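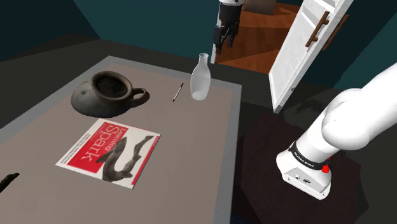

Unit Training Records: Retention After Transfer of Personnel

Board: Training and Readiness Administration
Replies: 8

Brendska_S3
The training office requests comment from other units on the handling of individual training records when personnel transfer out. Our present practice is to keep the full paper folder for 3 months and then forward it to the gaining unit. The draft instruction circulated in February would require that the folder leave with the service member on the day of departure. Comments from units that have already adopted the draft are especially welcome.

Odera_Training_NCO
This office adopted the draft procedure on receipt. Of 69 folders released to departing personnel, 66 were confirmed by the gaining unit. The other 3 had to be rebuilt from range sheets and class rosters. The procedure is workable, provided that a copy is made before release.

Likix
I must disagree with the previous post. A hand-carried folder is outside the control of both units during travel and leave. Three missing folders may appear minor, but each contained qualification records that affect duty assignment. Our unit forwards all folders by official courier and will continue to do so until directed otherwise.

Brendska_S3
Thank you both. Could Odera state whether the copy is kept on paper or in electronic form? Our storage room is limited to a single cabinet.

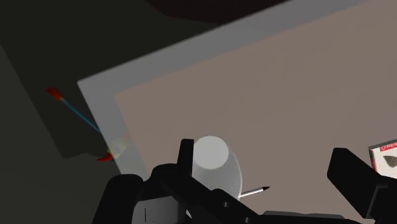
The cabinet is also used for range safety certificates, which must be kept separately under the local order, and a second set of paper folders could not be stored there for any length of time.

Odera_Training_NCO
Electronic. The clerk scans the folder during out-processing and the file is deleted after the gaining unit confirms receipt. The task takes around 8 minutes for a standard folder. Folders for crew-served weapons instructors take longer.

Tranditz_Admin
Moderator note: posters are reminded that this board is not an approved channel for personnel information. Please do not post roster extracts.

Likix
Deletion on confirmation is premature. The gaining unit often signs for the folder before checking its contents. We received one last year with the weapons qualification section missing, and the losing unit no longer held a copy.

Odera_Training_NCO
That point is accepted. We will propose that the scan be held until the first records inspection at the gaining unit. I do not agree that courier delivery is the answer, as our courier runs only on Sunday and personnel report before their records arrive.

Brendska_S3
This office will submit both positions with its comments on the draft. Units wishing to be included should send their remarks through their own training office.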